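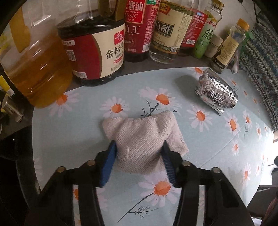

My table gets cleared before I so much as think about wiping it, and I start with the rubbish. Foil, wrappers, cups, the lot. I keep a little bin right under the table so I'm not trailing across the kitchen with drips (a tip from Marcelle Coste, who lived upstairs from me for 7 years).

Knitted bits go in a separate pile for the wash, and I never use them on oil! Kitchen paper first, then a damp cloth with a drop of washing-up liquid.

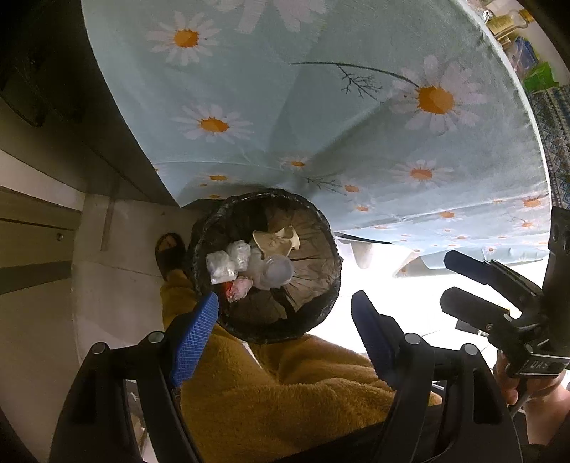
Line the bin with a bag that's a size too big and fold the top well over the rim, or it slides down the minute you drop something in. I tuck 3 spares flat underneath the liner as well. Then shake the tablecloth out of the back door, crumbs and all, and wash it at 30 if it's looking sad.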